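Entretenir une table et un plan de travail en bois clair : mes astuces d'hiver

Le bois clair, je l'adore ! Il attrape la lumière du matin, il va avec tout, il vieillit joliment... et il marque au moindre verre de vin. Après les repas de décembre, je reçois toujours les mêmes messages : auréoles, cire de bougie, traces de gras, petits coups de couteau. Alors j'ai tout repris, avec ce que je fais chez moi, sur la table de la cuisine et sur l'établi de l'atelier (qui est une ancienne table de salle à manger, donc même combat).

Avant tout, savoir ce qu'on a sous la main

Versez une goutte d'eau dans un coin discret et attendez 5 minutes. Si elle reste bien ronde, le bois est verni ou ciré de frais. Si elle s'étale et fonce la surface, le bois est brut ou huilé il y a longtemps. Entre les deux, c'est souvent une huile fatiguée. Faites vraiment ce test, même si le vendeur vous a juré que c'était verni. Ma table venait de chez Reltent, l'étiquette disait « finition naturelle », et pendant un an je l'ai soignée comme une vernie alors qu'elle avait soif !

Le nettoyage de tous les jours

Une éponge bien essorée, une goutte de savon noir, et on essuie tout de suite avec un torchon sec, toujours dans le sens des fibres. Le vinaigre blanc, que j'aime beaucoup par ailleurs, je le garde pour l'évier. Pas d'éponge verte non plus, elle raye le vernis et peluche le bois brut.

Pour les miettes coincées entre deux lames, prenez un pinceau plat à poils durs. Le mien vient d'une vieille boîte de peinture et il vit maintenant dans le tiroir à couverts. Une merveille, vraiment, essayez !

Les auréoles blanches

Elles viennent de l'humidité prise dans la finition, et elles partent mieux qu'on ne croit. Posez un torchon de coton sec et plié sur la marque, passez le fer à peine tiède, sans vapeur, quelques secondes, soulevez, regardez, recommencez. On y va doucement ! Sur une finition cirée, je préfère frotter avec un peu de cire incolore et un chiffon de laine, parce que le fer ramollit la cire et laisse une zone mate.

Une lectrice m'a parlé de la mayonnaise laissée toute une nuit. J'ai testé, ça marche à moitié, et la cuisine sent le sandwich au réveil. À vous de voir.

Les taches noires

Là c'est autre chose : de l'eau et du métal sur un bois riche en tanin, par exemple une boîte de conserve oubliée sur du chêne. Le fer à repasser n'y fera rien. Je ponce légèrement au grain 180, puis au 240, sur une zone plus large que la tache pour ne pas creuser une cuvette. Si la marque est profonde, il y a l'acide oxalique, avec gants, lunettes et fenêtre ouverte, en suivant bien la notice et loin des enfants. Et jamais sur un placage sans avoir vérifié son épaisseur, on passe au travers en un rien de temps (je parle d'expérience, hélas, une très jolie console y est restée).

La cire de bougie

Un sac de glaçons dans un torchon, posé dessus jusqu'à ce que la cire devienne cassante. On la soulève ensuite avec une carte en plastique. Pour le film gras qui reste : papier absorbant blanc et sèche-cheveux réglé au minimum. Si la bougie était rouge, changez de papier à chaque passage, sinon la couleur se promène.

Le gras et l'huile

Terre de Sommières, en couche généreuse, une nuit entière. Le matin, on brosse, et on recommence si besoin. Sur un plan de travail huilé, j'ai parfois besoin de deux ou trois nuits près de la plaque de cuisson. Le talc sans parfum dépanne très bien.

Les petits chocs

C'est mon astuce préférée ! Quand les fibres sont écrasées mais pas coupées, une goutte d'eau dans le creux, un chiffon humide, la pointe du fer chaud, et le bois regonfle. Ça ne vaut que pour du bois massif brut ou huilé. Laissez sécher une journée, puis un petit coup de grain 240. Pour une vraie entaille, il faudra de la pâte à bois ou un bâton de cire teinté : prenez toujours un ton légèrement plus foncé que la table, le ton trop clair se voit de l'autre bout de la pièce.

Huiler sans se retrouver avec une table qui colle

Voici comment je procède, une fois par an, en janvier, quand la maison est chauffée et qu'on n'attend plus personne à dîner :

Poncer au grain 180, puis 240, dans le fil.
Aspirer, puis passer un chiffon à peine humide et laisser sécher.
Étaler l'huile en couche très fine, au chiffon de coton.
Attendre 13 minutes (oui, j'ai un minuteur, et oui, je m'y tiens).
Essuyer tout l'excédent, même si on a l'impression de tout enlever.
Laisser une nuit et recommencer une fois.

Avec un flacon de 380 ml, je fais la table, le plan de travail et les deux planches à découper. Pour ces dernières, vérifiez que l'huile est prévue pour le contact alimentaire. J'alterne entre l'huile dure de Jenora, qui sèche vite et garde bien la teinte claire, et celle de Sýkora, un peu plus jaune mais tellement agréable à étaler ! Celle-là, je la trouve à la droguerie Flimurstead, au rayon du fond, sous les pinceaux.

Attention aux chiffons imbibés d'huile : ils peuvent s'enflammer tout seuls s'ils restent en boule. Je les étale à plat dehors, ou je les plonge dans un seau d'eau avant de les jeter.

Et si la table sert aussi d'établi

Chez moi on y colle, on y visse, on y répare les jouets. Un tapis de découpe suffit pour presque tout, et pour les colles je déroule du papier cuisson, sur lequel rien n'accroche. Des patins de feutre sous les étaux et les serre-joints, et un bocal pour les vis, qui laissent de jolies griffures quand on les traîne sous la main. La colle vinylique se rattrape à l'eau tiède tant qu'elle est fraîche. La cyanoacrylate, beaucoup moins : patience et racloir, l'acétone attaque la plupart des vernis.

Côté chauffage, gardez la table à distance du radiateur et évitez l'air trop sec. Un plateau massif bouge avec les saisons, et une petite fente de janvier se referme souvent toute seule au printemps. Ne la rebouchez pas trop vite !

La prochaine fois, je m'attaque aux chaises paillées, j'en ai 23 à vous raconter, dont quatre qui grincent encore.
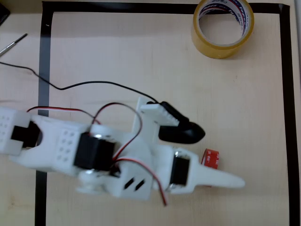

Dernière modification de cette page : 11 janvier 2024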